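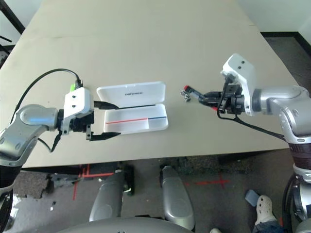
White case, open, no pens in it. Red stripe and blue stripe in the base.

From: Ilse Van Damme
To: Oakley Desk & Pen list
Subject: Re: [oakley] hard pencil cases, again

On Tuesday Suken wrote:
> I have been through 3 zip pouches since September and every one of them
> ends up as a bag of loose graphite with a sharpener rolling around in it.
> Ilse, you used to swear by the flat plastic kind with the hinged lid.
> Do you still? Does the hinge hold up? And what is the little square
> compartment for? My old Bilari had one and I never found out.
>
> Also, does anyone want a Dralik pouch, lightly ruined.

I still do, yes, although "swear by" overstates it. I swear at it about as often.

The one up top is the white one. Lid you can nearly see through, shallow base, hinge along the back. Mine measures 195 mm on the inside, and a new pencil straight out of the box is shorter than that but not by as much as you would like. Anything with one of those novelty erasers on the end has to go in on the diagonal, and then nothing else goes in at all. I know people who call this a feature. They own very few pencils.

On the hinge: I killed one years ago by letting the lid flop all the way back and then leaning an elbow on it. Left alone, they last. I'm on my second in 15 years and the first would still be going if I had kept my arms to myself.

The small square compartment is for an eraser. I'm sorry if you were hoping for something grander. It fits exactly one size of eraser, and the size they sell at the drugstore is always the next one up, so you shave it down with a craft knife and spend the evening picking crumbs out of the corners. I have also seen it used for leads, a folded stamp, and on one memorable occasion an aspirin.

Capacity is where you and I will fall out. 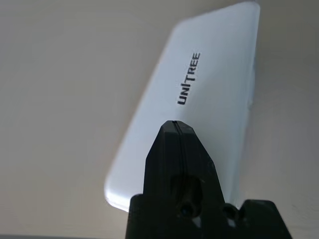
I carry 8 pencils, one pen and a short ruler, in a single layer, and the lid closes flat. If you stack them in two layers the lid will also close, but it opens again in your bag, and then you have reinvented the pouch. For graphite dust, a damp paper towel does it. Don't use the dishwasher. I will not be taking questions on how I know.

The lettering on lids is printed on, as far as I can tell from mine, and it wears off from the middle outward. Mine now says something in no known language.

As for where to keep it, I'm on the record as wanting a pale desk. Pencils show up on it, dropped leads show up on it, and a white case somehow doesn't, so I do lose it now and then. 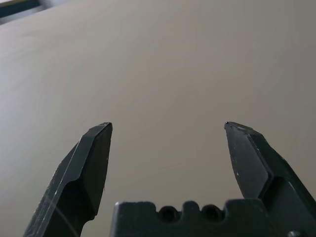

Beige going to gray at the sides. My preferred desk color, more or less.

No thank you on the Dralik.

Ilse

--
To leave the Oakley list, send "unsubscribe" in the subject line, not to everyone.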